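Bins, bins, bins (the toy clear-out, part two)

Quick one tonight, dinner is in the oven and I have maybe 20 minutes.
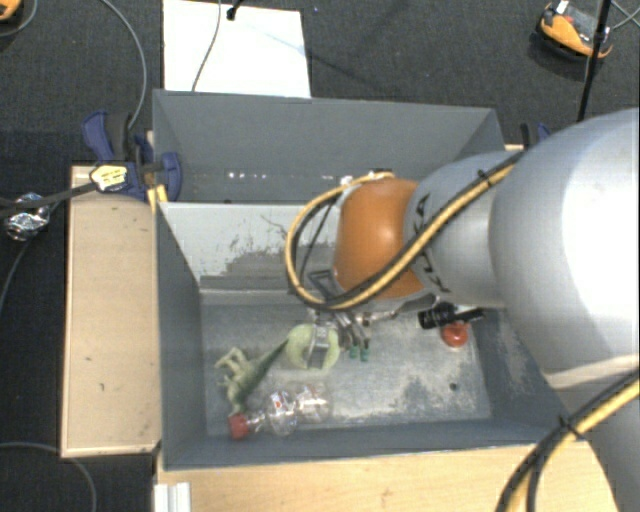 So where was I. Last time I said I would get all the odds and ends off the floor and into bins by June, and I did not. I got as far as buying bins. Then I filled the bins with whatever was closest and called it done, so now there are dinosaurs in with the bottles and I can't find a thing.

New rule – one kind of stuff per bin. Toys with toys. Bottles with bottles, rinsed, cap on or cap off, I don't care anymore. Round things (balls, fake fruit, whatever that squashy one from the party bags was) get their own bin or they roll under everything.

On bins. I have tried three sorts now. The fabric ones from Viltberg look lovely for a week and then sag. Tokach ones, the clear plastic, 48 for the set, fine but the lids crack if you so much as look at them. And the plain gray kind with tall straight sides. Ugly. Love them. They scuff like crazy on the inside and I've stopped scrubbing becuase it makes no difference, scratches are scratches. A tall side means you can chuck stuff in from a distance, which is how everything gets put away in this house anyway.

Downside of tall sides – small things go to the bottom and stay there. Don't fill them past halfway. A green dinosaur lying on its side is easy to spot when there are only a couple of other things in with it. Put 40 more on top and it's gone till Christmas.

Bottles. I keep the small clear ones for paint water and for the sand table. Kept way too many. Half went in the recycling this morning and I feel lighter already. The ones with red caps stay, they're the only ones that don't leak in my bag.

Labels next. I bought a Lekent label roll, 600 stickers, what was I thinking. Used nine. If anyone wants 400 of them let me know in the comments, will mail.

Still to do: the puzzle shelf, the craft drawer (scared), and the Kadrić cabinet in the hall that won't close since we moved it. Might just need a shim under the left foot. Or a new hinge, ugh.

Ok timer's going. More when the craft drawer is done, or when I give up on it, whichever comes frist.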